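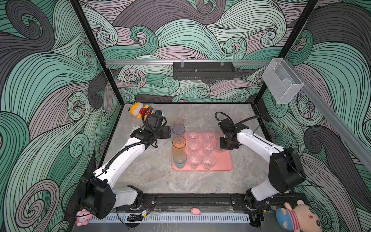
Is it me, or are the tench getting pickier?

I've spent most of this season on the Tellholm side of the lake, and I have to say the tench have had me scratching my head. Same swim, same float, same sweetcorn that did so well for me in April, and hardly a touch! I sat there for three mornings straight watching bubbles fizz up all around my bait (you know the kind, a whole patch of them right under the rod tip) and went home with two small perch and a sunburned neck.

So I changed things around. I dropped to a size 17 feeder rig, well, the one marked 17 in my old tackle box anyway, and swapped the corn for a bit of chopped worm over a handful of crushed hemp. First cast, nothing. Second cast, the tip went right around and I was into a proper fish, all shoulders and no manners. I'd forgotten how hard they pull in the weeds.

If you're heading over to Flumandale instead, try the shallow end before breakfast and keep your feet still. That bank carries every footstep.

More on the worm next time, once I've tried it at Isus.

Print this page | E-mail this to a friend

We use cookies to remember your newsletter settings.

Contact us | © 2018 Kioko Angling News | Back to top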